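Subject: Re: [wasgate-puzzlers] Glue, wax or nothing?
Date: 20th September

Someone wrote:

> I have been making burr puzzles for a while now and have reached the
> stage where the family have stopped pretending to be pleased. My
> question is about finish. The last one went together beautifully in
> the shed and would not come apart in the kitchen. Do people wax them,
> oil them, or leave them bare? And does anyone still have the old
> Junero cutting list? The link in the archive goes nowhere.
>
> Also, is the autumn swap happening, or have we all quietly agreed to
> let it die?

Three questions and a complaint about your family, so I'll take them in the order I feel like.

The swap is happening. It will be in the upstairs room at Feltance again, the downstairs one having been promised to a choir. Bring what you want to be rid of, and please label it. In April we had 40 puzzles on the table and 4 of them had a name on. I took home something in a biscuit tin that I have yet to open, and I don't mean the puzzle, I mean the tin.

On finish. Your shed is damp and your kitchen is not, or the other way about, and wood minds this more than we do. If a joint is a snug fit on the day you cut it, it is too tight. I used to think a good puzzle should hold its breath when you slid the last piece in. I have a drawer full of those and most of them are now solid lumps, handy for propping doors. Leave a sliver of slack, more than your pride would like, and then go over the sliding faces with fine paper until you are bored. Go on a bit after that.

Then wax. Plain paste wax, very little, rubbed off again almost as soon as it's on. Oil looks lovely for a week and then goes gummy in the corners, which is where all the business is done. If you want colour, use a thin water stain before the wax and keep paint off anything that has to slide. I know the painted ones are cheerful.
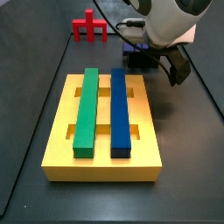

Paint has thickness, and the thickness counts twice, once on the piece and once in the notch it goes into. A coat that looks like nothing at all on a bar will stop it dead in a slot you cut to size. If you must paint, cut your notches after you have painted a scrap and tried it, and put up with bare wood inside the notch.

The Junero list, then. I have it on paper, and the paper has had tea on it. There were two versions. The earlier one is for the six-piece and has a mistake in the fourth bar that has been making people cross for years. The later one corrects that and introduces a fresh mistake in the second. Between them you can get one working puzzle. I'll type up the good halves and send them round, unless somebody has a clean copy and has been sitting on it.
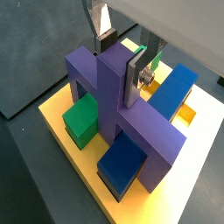
While I'm at it, a word on the Sison catalogue, as it comes up every time anybody mentions a dead link. The last count I saw was 3770 entries, of which 2722 had a drawing. The rest have a title and a sort of hopeful silence. If you own any of the undrawn ones, a pencil sketch with the lengths marked is plenty. It needn't be to scale and it needn't be pretty. Mine certainly weren't, and they went in with only one remark passed.

Before you wax anything, try the stuck one in the airing cupboard overnight, in a paper bag, and then tap it on the end grain with something softer than your temper. If it moves, mark the tight face in pencil while you still remember which it is. If it doesn't, bring it to Feltance and we'll pass it round until someone either opens it or drops it. Both have worked before.

As for the family, try making them something with a lid. People like a lid.

I can give two people a lift to Feltance from the Wasgate side, puzzles on knees. Reply off list, please. Last time the whole business of who was sitting in the front went out to everybody.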